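Hilo: lo del rescate en Villanueva, que me tiene con una sonrisa desde que me enteré 🧵

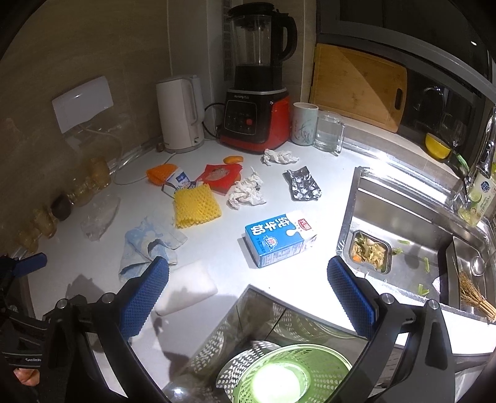 La batidora en la encimera, junto al fregadero.

1/ Mieczysław Cieślak, jubilado, salió a buscar setas por el monte de encima de Villanueva y no volvió a comer. Ni a cenar. Su hija llamó a emergencias ya de noche, con una niebla que no se veía la carretera.

2/ Pasó 41 horas en el fondo de una torrentera. ¡Cuarenta y una! Con el tobillo roto, una chaqueta fina y media barra de pan.

3/ Lo encontró una perra, Lola, del grupo de montaña. Se plantó en el borde y empezó a ladrar, y su guía, que ya iba de vuelta a la furgoneta, se dio la vuelta. Me lo contó ella misma y se le quebraba la voz.

4/ Para sacarlo hicieron falta ocho personas y una camilla con cuerdas. El barranco tiene casi 40 metros y la pared está que se deshace, así que fueron despacísimo. Siete horas tardaron entre bajar, inmovilizarlo y subirlo.

5/ Y lo primero que preguntó el hombre al llegar arriba: que si alguien había recogido la cesta. La habían recogido!! Con los níscalos dentro.

6/ Está en el hospital, operado del tobillo y de muy buen humor. Dice que por la noche cantaba para no dormirse, todo el repertorio de su madre, en polaco, y que cuando se le acabó volvió a empezar.

7/ Un detalle que me encanta: el pastor de la finca de arriba había oído "como una música" la primera noche y pensó que era una radio. Al enterarse de la búsqueda lo dijo, y por eso mandaron a la perra a esa ladera y no al pinar.

8/ En mayo ya hubo otro susto en el mismo sendero, una pareja que se despistó al bajar y apareció en el pueblo de al lado tan tranquila. Los vecinos llevan desde entonces pidiendo que se señalice el cruce de la fuente. A ver si ahora sí.

9/ Enhorabuena enorme a toda la gente que salió con linternas, a los que llevaron caldo y café al aparcamiento y a Lola, que según su guía se ha pasado el día entero durmiendo. Si me llega algo más del hospital lo pongo aquí mismo.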